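Arwel Ellis
30 December 2021

Thread, for anyone thinking of giving up buying anything new for a year. I did it. The year ends tomorrow and I have notes.

1/ The rules were simple in January. Food, soap, medicine and lightbulbs allowed. Everything else had to be borrowed, fixed, swapped or bought used. My sister asked if socks counted. I said yes, socks count. I was a younger man then.

2/ January is easy. You got presents three weeks ago. You walk past stores feeling like a monk. You tell people about it at dinner, and they are very nice about it, and then they talk to the person on the other side of them.

3/ February the toaster died. I own a screwdriver and have watched a video, so I took it apart on the kitchen floor. I can report that a toaster contains 400 crumbs and a spring that wants to leave.

4/ Replacement toaster came from the thrift store on Kerslake Street for $5. It has two settings, bread and charcoal. We have been together ten months now and I would not say we've grown close.

5/ April was when I found the swap group. It's called Trelance Swap & Share and it has 1,013 members, of whom 57 are trying to get rid of the same bread machine.

6/ Things I got from the swap group: a lamp, a winter coat, a very good cast iron skillet, half a set of encyclopedias (A through L, so don't ask me about Madagascar).

7/ Things I gave the swap group: the coat, once I saw it in daylight. A tent. A bread machine I don't remember agreeing to take.

8/ You start to care about secondhand stuff in ways that worry your family. I now have opinions about vases. I had zero opinions about vases in my thirties and I was, on paper, happier.

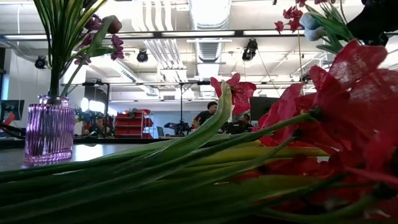 Pink ribbed glass. Fake flowers: also a thing I have views on now.

9/ My view on fake flowers, since I've brought it up, is that I was a snob about them and I was wrong. Real ones are $20 and last until Tuesday. Fake ones ask for a dusting twice a year, and they don't get it from me either.

10/ June I broke the rules. It was a phone charger. I drove to three used places first, spent more on gas than the charger cost, and then bought it at the drugstore next to my house. I told my wife it was a gift from a coworker. I work from home, by myself.

11/ The summer problem is other people's birthdays. A used present is charming if you get it exactly right and an insult if you miss by an inch. My nephew got a Menosard train set with most of the track. He built a very short railroad and was kind about it.

12/ My brother-in-law got a book I'd already given him in 2016. It had my note in it. I found it at the thrift store. We haven't discussed this.

13/ Socks. Okay. By August I was learning to darn. It takes me an evening per sock, and the finished product feels like walking on a raisin. Several of you offered to mail me socks. Gifts were allowed and I should have said yes. Pride is a terrible thing and so is a blister.

14/ People ask if I saved money. I did, until October, when I discovered estate sales. Nothing at an estate sale is new, so every single thing in the house is legal. I own a barometer. I own a second barometer in case of disagreement, and they disagree.

15/ The best thing I bought all year was a Grasix hand mixer older than I am. It's the color of an old bathtub and sounds like a small plane. It has never once slowed down for butter. The worst was a box marked MISC.

16/ Would I do it again? Parts of it. I like knowing the guy who fixes lamps. I like having to wait a week before owning something, because by Thursday I've usually forgotten what it was.

17/ But on Saturday morning I am going to put on a pair of brand new socks, straight out of the package, with the little plastic thing still in them. Please don't call the house.

18/ Also, does anyone want a bread machine?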